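Cookie notice: This site uses cookies to remember your settings. Accept / Manage preferences

Recording two-handed sorting examples with hand-held grippers

Last updated: Dec 10, 2021

This guide covers how to record examples of small-item sorting for the Tuvemell training set. It assumes you have two hand-held grippers, both charged and paired, and that you have already done the basic one-handed pick and place guide.

Sorting small things is harder to record than folding or stacking. Beads slide, thin bands spring away, and the learning system only sees what the gripper cameras see. Most rejected recordings fail on setup, so spend your time there.

Set up the table

Use a table you can walk up to from at least one long side. A patterned cloth is fine. We want a mix of surfaces in the set, so change the cloth between sessions if you have more than one.

Put the trinkets in a shallow box. Deep boxes force the grippers to come straight down, and all your examples end up looking the same. Turn the box at an angle to the table edge and change that angle every few recordings.

Leave the rest of the room as it is. Cartons, bags and doors in the background help the system learn to ignore them. 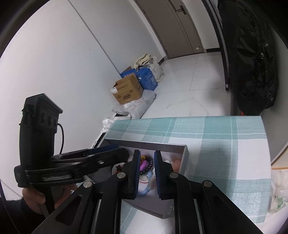
Dirk Jansen
Data Collection Lead, Skadilstead

Choose the items

Mix shapes and finishes. A bracelet of shiny round beads next to a curved band is a good pairing, as the two need different grips. Let things overlap a little. If every piece lies apart from the others, the system never learns how to separate them.

Take out anything with a sharp point and anything thinner than a coin. The finger pads can't hold very thin pieces well, and you will spend the whole recording chasing one item.

Record one example

1. Start with both grippers open and clear of the box. Hold still for 2 seconds.
2. Bring one gripper over the box and pick the item nearest the top.
3. Use the second gripper to hold back whatever is tangled with it. Keep its body out of the first gripper's view as much as you can.
4. Lift slowly until the item is free, then set it down on the cloth.
5. Open both grippers, move back, and hold still again before you stop.

If you drop something, keep going. Pick it up and finish the example. Recoveries are useful — we lost a lot of them in March by telling people to start over.

Don't reach in with your bare fingers while recording. If an item needs to be moved by hand, stop first.

Keep the examples varied

After every 4 examples, tip the items back into the box and shake it. Swap the leading hand at the same time. One operator using the same hand all day gives us a set that works on one side and fails on the other.

A full sorting set is 900 examples. One person can record almost 210 in a day without rushing, and quality drops after that.

Check before uploading

Play back the first and last example of each batch. The finger pads should be visible throughout, and the item should be in view at the moment the jaws close. Delete the batch if the view is blurred or the two grippers have lost sync.

Name the folder with the site, the task and your initials, then upload it to Verbeke. Folders from the Cirthorpe site still use the older naming and should be left alone.

Get new guides by email. Enter your address to subscribe to our newsletter.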